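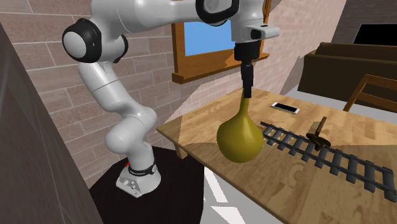 *Weißer Roboterarm auf dunklem Sockel, gerendert*

**krümelkiste** – 21:40

Moin, ich überlege, meine alte Atden-Karte gegen die Quartey mit 16 GB zu tauschen. Rendern nebenbei, sonst spiele ich in WQHD. Der Händler ruft 1.348 Euro auf, und in der Produktbeschreibung steht was von „doppelter Leistung in Blender“. Glaub ich erst mal nicht. Hat jemand die Karte wirklich im Rechner und kann Zahlen liefern, die nicht vom Hersteller kommen?

Rest vom System: Achtkerner, 32 GB RAM, Netzteil Tremeck 650 W, vier Jahre alt.

**blechlaube**

Doppelt gegenüber was? Solange das nicht dabeisteht, ist die Angabe wertlos. Bei der vorigen Generation haben sie auch gegen eine drei Jahre alte Einsteigerkarte verglichen und das in die Fußnote gepackt.

Was limitiert denn bei dir überhaupt? Speicher oder Rechenzeit?

**nordhang77**

Ich hab sie seit Oktober. Mein Standardbenchmark (Pronberg, Preset „hoch“): 3.111 Punkte, mit der alten Atden waren es knapp über der Hälfte. Passt also schon. Laut ist sie unter Last trotzdem.

> Netzteil Tremeck 650 W, vier Jahre alt

Würde ich drinlassen. Läuft bei mir mit dem gleichen.

**blechlaube**

@nordhang77 Pronberg ist synthetisch und passt komplett in den Cache. Daraus auf echte Szenen zu schließen finde ich mutig. Und zum Netzteil: Läuft, bis die Lastspitzen kommen. Ich hatte mit einem 650er genau die Abschaltungen, nach denen hier jede Woche einer fragt.

**nordhang77**

Welche Karte war das? Die mit den drei Steckern? Dann ist das kein Vergleich. Ich hab im Spiel durchgehend 110 fps und in all den Monaten keine einzige Abschaltung.

**krümelkiste** – 22:25

Zu der Frage oben: meistens Rechenzeit. Voll wird der Speicher nur, wenn ich mit den Texturen übertreibe. Eine meiner Szenen braucht aktuell 152 Sekunden pro Bild, das nervt bei Animationen gewaltig.

**tastenschoner**

Dann rechne mal nach, was dich die Wartezeit wirklich kostet. Animationen lässt man über Nacht laufen, da ist es mir ziemlich egal, ob der Rechner um vier oder um sechs fertig ist. Fürs Spielen in WQHD reicht die alte Karte noch locker, wenn du Schatten eine Stufe runterdrehst.

Mit Denoiser und weniger Samples probiert?

**krümelkiste**

Denoiser ist an, Samples hab ich nie angefasst, stehen auf Standard.

**blechlaube**

Da hast du's. Erst das, dann Geld ausgeben. Und wenn du doch kaufst, dann irgendwo, wo die Rücknahme ohne Theater klappt – und deine eigene Szene messen, vorher und nachher, gleiche Treiberversion.

**nordhang77**

Bei dem Punkt sind wir uns sogar einig. Das Netzteil würde ich trotzdem nicht tauschen.

**krümelkiste** – 23:10

Ok, ich drehe erst mal an den Samples und melde mich mit der neuen Zeit. Die Karte bleibt so lange auf der Merkliste.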